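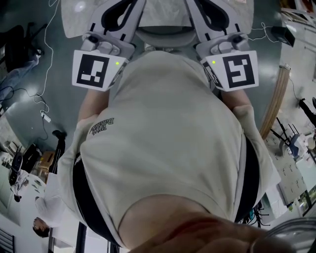

# The Grey T-Shirt, and Other Survivors

Sunday, May 31, 2026

The T-shirt above is pale grey, unless you catch it in a certain light and call it beige. It creases across the chest and stomach as though ironing were a rumour, and has a small dark logo that I have given up trying to read. It goes with a black waistband, as most things do.

It opens the gallery on the grounds that it is what people wear to work, as opposed to what they tell surveys they wear to work. Boonsong Kamolrat wanted to lead with a blazer. We don't own a blazer.

## How the clothes page works

Clothes go up one at a time, whenever Lertchai Kaewmanee gets round to it - the last addition before this was in October, which tells you plenty. Each gets a line or two and no marks out of ten. We tried marks once and a cardigan caused a row that lasted 15 days.

The rules, such as they are:

- Worn, please. Shirts on hangers belong to the Barnis catalogue.
- Creases stay in. If you iron first we will know.
- Logos may be faded, curly or beyond reading.
- One garment per person until everybody at Tomero has had a turn, and that includes the Trelura office upstairs.

## Still to come

A raincoat that has been to Mateos and back. Nine odd socks, which Boonsong insists are a collection. The fleece from the lost property box, if its owner doesn't claim it by Friday. Send yours to Lertchai, and keep the caption under 60 words - he reads them all aloud.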